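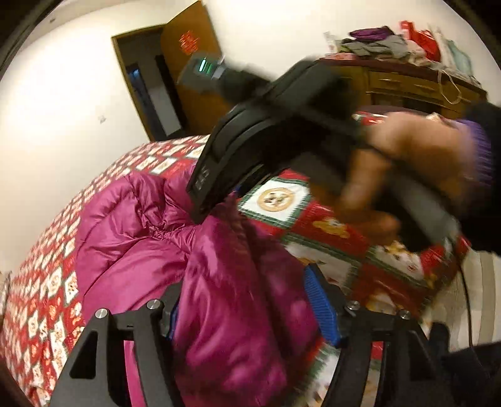 The Hamster Is Not a Starter Pet

July | By Kojo Nartey

Every summer I get the same question from parents in my building, usually in the elevator, usually with the kid standing right there looking up at me with enormous eyes. "We're thinking of starting small. Maybe a hamster?" And every summer I have to decide how much of a pain I want to be between the lobby and the fifth floor.

So let me be a pain here, where I have more room. I think "starter pet" is a lousy idea, and I think hamsters have gotten the worst of it for as long as I've been alive. (Goldfish are a close second, and I'll get to them some other month.)

I say this as a man who loves hamsters! I've kept them on and off since I was nine. The first one was a golden Syrian named Pickle who lived in a plastic thing with yellow tubes, and I thought it was a palace. It had a lookout tower. Pickle was too fat for the lookout tower. He spent his nights chewing on the bars and I lay there listening to him and figured he liked the taste.

What gets me is that you can still buy Pickle's palace. I went over to the Carrillo store in Gradisham last month to pick up bedding and there it was at kid height, new colors, same tubes. It's called the Zundness Starter Habitat, and there's a cartoon hamster on the box giving a thumbs up. I got down on the floor with my tape measure (yes, I carry one, my wife has made her peace with it) and worked the base out to 379 square inches. The wheel that comes with it is so small that a full-grown Syrian would have to run with his back bent like a banana.

Go ask the folks who keep them seriously and they'll start you at nearly double that, and plenty of them will tell you even that's stingy. My own setup at the moment is 609 on the floor and I still feel a little guilty about it at 2 a.m. when Dumpling is up and doing her rounds. She digs. Boy, does she dig. She's got bedding deep enough to disappear into, and she's built herself a bedroom, a pantry and what I can only call a bathroom, all without one yellow tube.

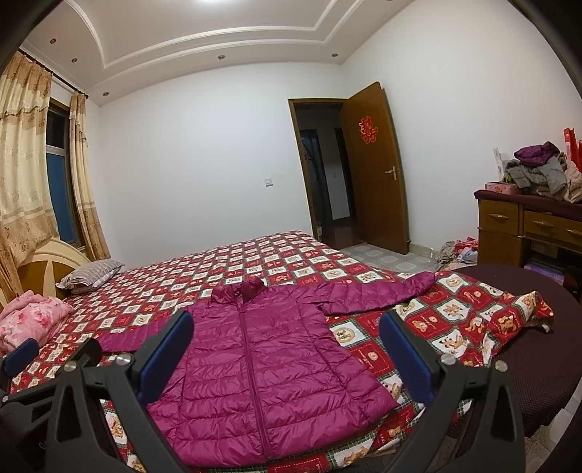 And that brings me to the 2 a.m. part, which I really think should be printed on the box instead of the thumbs up. Hamsters sleep through the day. A seven-year-old does not want a pet that is asleep when she gets home from school and asleep at dinner and then wakes up right as she's being sent to brush her teeth. So what happens? She wakes it up. Of course she does, she's seven and she loves it. It bites her, she cries, and the hamster gets a reputation. By October the cage is in the laundry room.

I don't blame the kid one bit. I don't even blame the parents all that much, because they walked in and asked for something easy and somebody sold them something small. Those are two different words! A hamster is small. A hamster is also a nervous little prey animal with poor eyesight that gets scared when a giant hand comes down from the sky. Getting one to trust you takes weeks of sitting quietly next to the cage in the evening with a sunflower seed on your palm, feeling silly. I happen to enjoy that. Most second graders would rather have a dog.

Now, the argument I hear back is that a short-lived pet teaches kids about responsibility, and about death too, while we're at it. My brother-in-law gave me this one over ribs. I think it's kind of a terrible thing to say about an animal, that its main selling point is that it'll be gone soon. And the responsibility thing mostly doesn't hold up in the houses I've been in. Mom cleans the cage. If Mom's going to clean the cage either way, let's talk to Mom about whether she wants a hamster.

Some do, by the way. The best hamster owners I know are grown-ups. Night nurses, a retired bus driver, a guy who codes until all hours and likes having company that doesn't talk. When I foster for Sulell Small Pet Rescue, those are the homes I get excited about. We had 12 hamsters come in after the holidays this year, and the woman who took the grumpiest one of the bunch works the late shift at a bakery. She sends me videos. He's still grumpy -- he just has a nicer place to do it in.

I'm not saying families shouldn't have them. I'm saying it should be the parent's pet that the kid gets to help with, in the biggest enclosure you can fit, with a wheel she can run on with a straight back. If that sounds like a lot for a hamster, then go visit the library, borrow a good book about them, and skip the animal for now.

And if you see me in the elevator, I'm happy to talk. Maybe hit the button for the roof, though, so we have time.

Contact the editor | Copyright Kojo Nartey, all rights reserved | Back to top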